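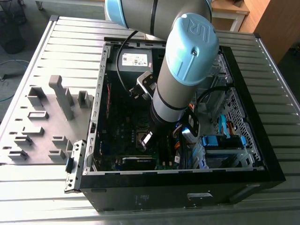 Search this site Enter keywords Go

Old desktop computers taken apart for reuse at Famthorpe

FAMTHORPE, 2 July 2026 – Residents with an old desktop computer in the closet can now drop it off at the Prukum repair shop, which is taking towers apart for usable parts.

The shop accepted 31 machines in its first week. Power supplies, memory, graphics cards and hard drives are removed and tested one at a time. Parts that pass go into rebuilt computers for the Mughal Street library – the rest go to a metal recycler.

"People think the whole thing is dead when one part has failed," said shop manager Noeline Pomare. "Often it's the power supply, and everything else is fine."

Owners should copy any files they want before dropping off a tower. Hard drives are wiped before reuse, and Pomare said the shop cannot recover data on request. Monitors and printers are not accepted.

Morenike Dauda, who runs the library's computer room, expects the first three rebuilt machines in August. Drop-off is at the side door, with a limit of two towers per household.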